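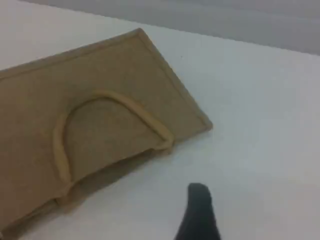 Started on the hall closet after breakfast and got as far as the storage bags, where the job stalled. The shelf Kwesi Arthur put up for me in May is 93 cm between the uprights, and whatever goes on it has to come out forward, one at a time, with one hand. The tan one lay on its side on the white table for most of the morning while I worked out which way it should face. It has a thick, rounded looped handle in the same tan, set on the broad face, and a raised border running along the edge of the panel. If the handle faces out, the broad face faces out too, and the bag takes up shelf width that I would like to use for other things. If it goes in narrow side first, the handle is against its neighbor and I have to pinch the border to get it moving. Tried both. Handle out, for now.

The border is more useful than I gave it credit for. When the bag is empty, the border is what keeps the panel from going slack, and it gives the fingers an edge. The surface picks up lint. I went over it with the dry brush, then with masking tape wrapped around my hand, sticky side out. The tape is quicker but pulls up the nap a little, so I will stay with the brush. Did not try water. The Catcombe leaflet says spot clean only and gives no temperature, and I have ruined one of these before, the gray one from the Clurlow apartment, which dried with one wall shorter than the other and never stood straight again.

Weighed it empty on the kitchen scale: roughly 800 g, more than I expected for something that is mostly air. It would not balance on the pan and I had to put a cutting board under it and subtract the board. The weight matters because the shelf brackets are the light Konari ones, and Kwesi was not enthusiastic about them when he drove the screws. He wanted a third bracket in the middle. I told him we could add it later. It is now later and I do not have the bracket.

Folding. The walls want to go in along the lines they already have, and if I force a new line the old one stays anyway and there are two. The method that works is to lay the bag down, push the side wall in with the flat of the hand from the bottom toward the opening, then press the face down over it. The handle should be brought down flat first or it ends up underneath and leaves a lump. I held it folded under the dictionary for 10 minutes. It came back up by half when I took the dictionary away. An hour might be better. Wrote this on the card inside the closet door so that I do not work it out again next year.
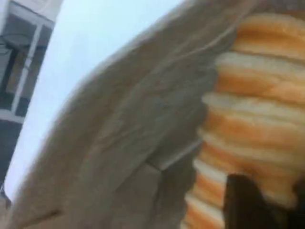 The second question was whether to fold at all. An empty bag that folds saves space only if there is something to put in the space, and at present there is not. Everything from the top shelf fits in what I have with room left over. The better use is to keep it open and put the soft things inside: table linen, the spare curtain, the two cushion covers that do not match anything. These do not need to be seen. The hard things (extension cords, light bulbs, the shoe kit) go in the open tray where I can read the boxes.

Depth is the remaining problem. The shelf is 23 cm deep on the left and slightly less on the right, where the plaster bellies out. A filled bag sits proud of the front edge at that end and the door touches it. I marked the limit on the shelf in pencil. Left end for the bag, right end for the tray.

Phoned Çınar in the afternoon to ask if they sell the bag lid separately. The man was polite and put me on hold, came back, and said lids come with the larger size only. I asked for the dimensions of the larger size. It would be too tall by a finger. Without a lid the top layer will collect dust, so I have laid an old pillowcase across the linen and tucked it down the sides. Ugly, works, washable.

Loaded it, carried it down the hall and back by the handle, and set it down to look at the ends where it is fixed on. No movement in the stitching that I could find. I did not swing it. Linen is light for its bulk and I would not trust this handle with books or jars. The iron went back under the sink for the same reason.

Closet closed by six. Door clears. The shelf shows no sag against the level, though the bubble is a hair off to the right, as it was before I put anything on it. Check again in two weeks.

To do: third bracket, same make if they still have it. Ask Kwesi for his longer drill bit. Throw out the gray bag. Find out what is in the shoebox at the back, which is taped shut and has my handwriting on it, illegible.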